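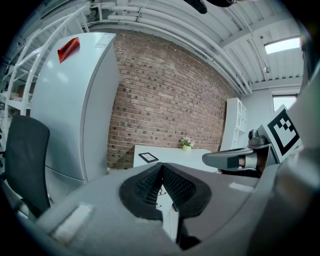
Why was the Beturau crate held for a second check? The commodity code on our invoice was for finished instruments and the packing list said parts, so the customs officer put it aside until somebody explained which it was.

9 June 2018

Spent the morning on the phone to Zirkis, our broker, and I've finally got the whole story down so we don't do it again. The crate had 43 sensor housings in it, all going back to Beturau for repair and then coming home to us. Guoqing filled in the export form from the one we used in May (my fault, I told him to copy it!) and that one was for a straight sale. Returned goods need a different procedure code, and the value should be the repair value plus a note of what we first paid.

Zirkis want 450 for the amendment, which made Muammer go a bit quiet. Storage is on top of that, and it's been sitting there for over 20 days now — I'd rather not do that sum before lunch.

Xinyi found the original import entry in the blue folder, filed under Hivum, because they were the carrier that time. Without it we'd be paying duty again on the way back in. Scanned it, 2 copies, one on the shared drive under "customs returns".

Still to do: ask Qianru whether the serial numbers have to be on the invoice itself or if a separate sheet will pass. Yuzhen thinks a sheet is fine, Zirkis were vague. Also get the origin statement re-signed, the old one has the wrong company address on it.

Rang again at four, no answer. Will try them first thing.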